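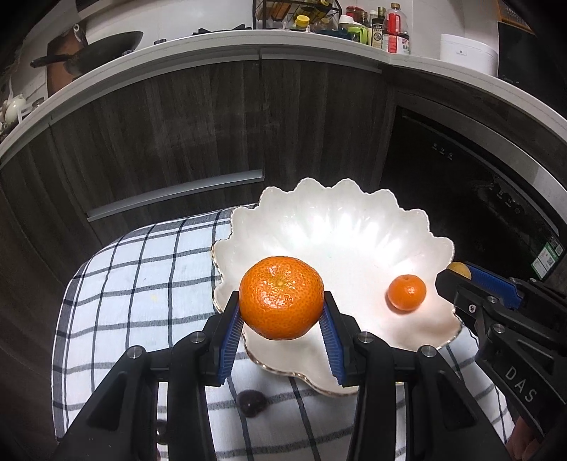 Big mandarin, blue pads, fancy bowl.

OK quick update because I said I'd post when the new finger pads were on and it's been way too long. They're on. Both grippers. Four screws showing on the front of mine, all four of which I have now dropped under the stove at least once.

For anyone who skipped the last post (fair): I'm putting together a pair of hand-held grippers at home. You hold one in each hand, squeeze, jaws close. No motors yet. Camera on the tool so I get video of what the fingers were doing. Later on the motors go in and the whole thing hopefully moves to a little arm, but I want the jaws right first. Motors will not fix bad jaws. I learned that on the Dreditz build and I'm not doing it again.

So. Pads.

Old ones were flat. Flat is fine for boxes, flat is fine for a roll of tape, flat is terrible for fruit. You squeeze a round thing between two flat things and it squirts out sideways. I had a lime go behind the radiator in March and I only found it by smell.

New ones are blue and ribbed. Printed them in the soft filament from Zastach, second spool, the first one was stringy garbage and I think it had been sitting open somewhere. Took me 21 tries to get a set I liked. Most of the bad ones were me being impatient with the print speed. Slow it WAY down. Then slower than that. Also dry the spool, I know everybody says it, I didn't, I should of.

Things I changed along the way:

Rib height. Started tall, looked great, folded over the second you put any side load on them. Shorter is better. They still give a bit, which I want.

Glue. Superglue went brittle and the pads popped off in the middle of a session. Now there's a lip on the back of the pad that hooks into the jaw and just a dab of flexible glue to hold it. Way easier to swap too.

Linkage screws. Longer by 2 mm. The old ones were barely catching and would back out after a while. Threadlocker on all of them now – the blue kind, not the red, do not use the red unless you hate yourself.

Testing is in the kitchen because the bench is covered in the other project. Put a cloth over a seat, put the white bowl with the wavy gold edge on that, fruit in and out. It's a good bowl for this, slippery inside and the rim isn't flat anywhere so you can't cheat by resting the jaws on it. Mandarins, mostly. The big one is about the limit of what my jaws will open to, with the arms at full spread, and I like testing at the limit. Small one is a different problem. It's shiny and it wants to roll and you have to come in low, which means the jaw tips are scraping on the ceramic. Need to round off the tips. It's on the list.

Úna Ó Briain came by with a bag of bearings for me and ended up doing a whole run on the second gripper. She's better at it than I am, annoyingly. She picks stuff up from slightly past the middle, so the fruit settles down into the pads when she lifts. I'd been going in dead center every time. Tried it her way and my drops went from 16 to four over the same number of picks. Same pads, same fruit. So a good chunk of my "hardware problem" was my wrist, great, love that.

She also thinks the handle is too fat. She's right, my palm is sore after half an hour. I'm going to redraw it with a slimmer grip and probably move the trigger forward a little. If anyone has a handle shape they love, from a drill or a caulking gun or whatever, send me a pic with a ruler next to it.

Stuff still broken or annoying: the return spring on mine is too strong so it snaps open when you let go. Fine over a cloth, bad over a tile floor. The left jaw has a tiny bit of slop in it, I think the hole is worn, going to put a bushing in. And the video files are enormous and my laptop sounds like a hair dryer when I copy them off.

Next up is rounding the tips, the spring, then the handle, in that order unless I get distracted. Motors after that, they're sitting in a box from Belitport and I'm not allowed to open it. Somebody asked about the files for the pads – yes, I'll put them up, I just need to fix the names because right now they're all called pad_final_final2 and I don't trust myself to upload the right one. Give me a few days.

Oh and wash the pads. Citrus oil gets on the ribs and they go slick, I lost most of an evening thinking it was the geometry. Dish soap, warm water, let them dry before you put them back on.

Posted April 25, 2018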